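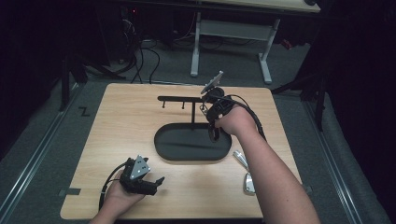
Small Chores, Machine Hands

Filed under: Automation / Bench Notes / Galleries

May 3, 2022

Can a machine put away the contents of a pocket yet? Floors are a solved chore for most homes, and dishes are partly solved. Keys, clips and small hardware are not. They are light, shiny and irregular, and they usually have to end up on something narrow.

The Demdale gallery covers tabletop work of this class: pick up a small item, turn it, place it on a stand or in a tray. Our working list has 11 such chores. We rate 4 of them as ready for unattended use, all with rigid parts of known shape. The rest still need a person close by.

Hanging is harder than dropping. A tray with a raised rim forgives a poor release. A short peg under a bar does not - the opening has to meet the tip of the peg, and the rack should stay where it is while that happens. Two-handed work helps, but it doubles the planning.
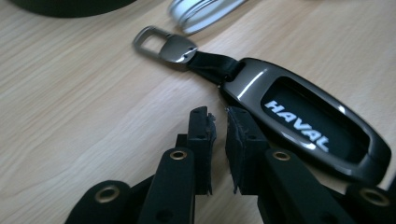
Key fob cover marked HAVAL, with strap and metal clip. Glossy shell, flat fabric, polished metal: three grip problems on one item.

Gloss is the first difficulty. Highlights on a curved shell move with the viewpoint, and depth estimates near them are poor. The strap is the second. It can fold when pushed, so a grasp on the cover says little about where the clip will end up. Our preference is to grasp close to the clip and let the heavier end follow.

Skondex and Joubert are the two planners we have under review for this class of task. Neither has a setting for strap stiffness. Bruvo handles the shop-floor list, mostly brackets and bar stock, and is covered on its own page.

Next update in October, with the hanging chores rated separately from the tray chores.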